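Clallden Home Fire Check: my May walk-through, with comments

I do this twice a year, ever since the dryer fire three doors down. Radu Lazăr from the Clallden station gave me the original list and I've scribbled all over it, so blame me for the comments and him for the good parts!

Smoke alarms, upstairs: OK
Pressed every test button. The hall one is getting weak, so it got a new battery (and the dog got very upset).

Smoke alarms, downstairs: NEEDS WORK
The one by the den is past its ten years. I wrote the install date on the back in marker and had completely forgotten. New one is on order from Pradero Hardware.

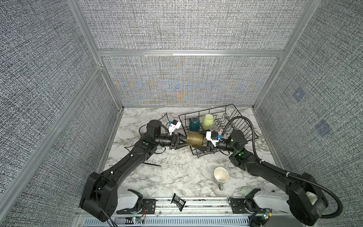

Carbon monoxide alarm: OK
Plugged in outside the bedrooms, and it chirped when I pushed the button. Please get one if you have a gas furnace, they don't cost much.

Extinguisher, kitchen: OK
Needle's in the green, pin's in, and it hangs by the back door where I can grab it on my way out. Mine used to live behind the stove, which Radu thought was hilarious.

Dryer vent: NEEDS WORK
Ugh. I cleaned this 6 months ago and still pulled out a wad the size of a kitten. The outside flap was sticking too. Going to do it every 3 months from now on.
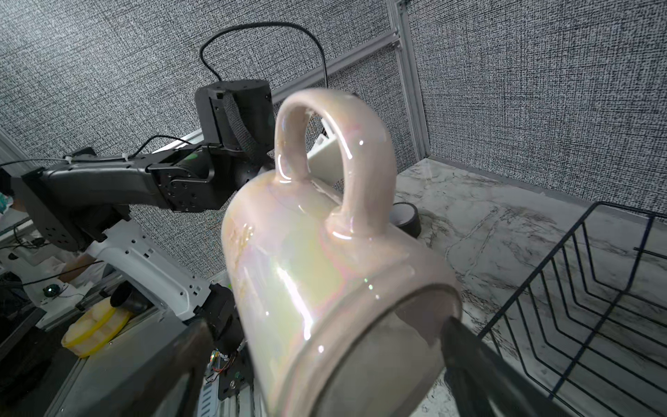
Cords and power strips: OK, mostly
Found one strip plugged into another behind the TV, fixed that. Space heater goes straight into the wall, always, and it's at least three feet from the curtains.

Exits and windows: OK
Everybody's bedroom window opens, though the back one takes a good shove. We ran the drill at bedtime and had all of us at the mailbox in 38 seconds, not bad with one kid in slippers!

House number: NEEDS WORK
We're 1015 and the last 5 is hidden by the lilac. Zamfira Filip next door says she couldn't read it from the street after dark, so the lilac gets a haircut. 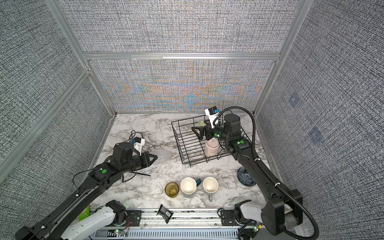 Two black arms over a marble-patterned tabletop, gray panels behind.

Chimney: NOT CHECKED
I don't do this one myself. The sweep from Văduva is booked for before the cold weather, and we're not lighting anything until then.

Still to pick up: den alarm, foil tape for the vent, spare 9-volts.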